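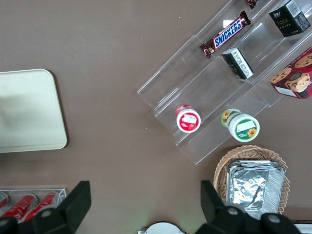 Carnance opens staff-run snack shops in 15 more workplaces

For immediate release, May

Carnance, the workplace catering firm, is adding 15 sites to its honesty shop scheme this month, taking the total to over 200 across offices, depots and two hospital staff rooms. First of the new ones opens at 10am at the Gidik distribution depot, tea and coffee free all morning.

How it works. Small shop in the break room, no till, no turnstile. Staff pick what they want, pay by card or drop coins in the tin. Carnance restocks twice a week. The employer pays nothing for the stock and keeps the right to say what goes on the shelf.

The range is short on purpose. Crisps, chocolate, cereal bars, fruit, instant soup, plus sandwiches where theres a fridge. Night shift sites also get microwave meals, which were trialled at the Coman print works over the winter and sold out most weeks.

Bogdan Sandu, operations manager at Carnance: "People on a late shift have twenty minutes. The nearest shop is often a drive away and shut. We had 282 replies to our staff survey and the top request by miles was something hot after midnight. So that's going in first."

Prices are held until the autumn. Fruit stays at cost at every site.

Losses from non-payment are lower than the firm had budgeted for, and no site has been closed becuase of them. Where a tin comes up short, Carnance puts up a notice with the figure on it and leaves it at that.

The scheme also has a new supplier. Fara, the family bakery, will deliver flapjacks and cheese scones to the northern sites, baked the same morning. Southern sites to follow once a second van is on the road.

Thiện Từ, site manager at Gidik: "We lost our canteen when the building was split and the vending machine never gave change. Staff have been asking for this for ages. I'm told the scones go fast."

Any workplace with 10 or more staff on site can apply. A table and a socket will do to start with, fridge supplied on loan. Visits to new sites are booked in the order the forms come in, current wait is three weeks.

Ends

Notes to editors

Bogdan Sandu is available for interview, mornings best. Price list and full list of sites on request from the Carnance press desk. Please ring ahead if you want to visit Gidik, as visitors need to sign in at the gatehouse and wear flat shoes.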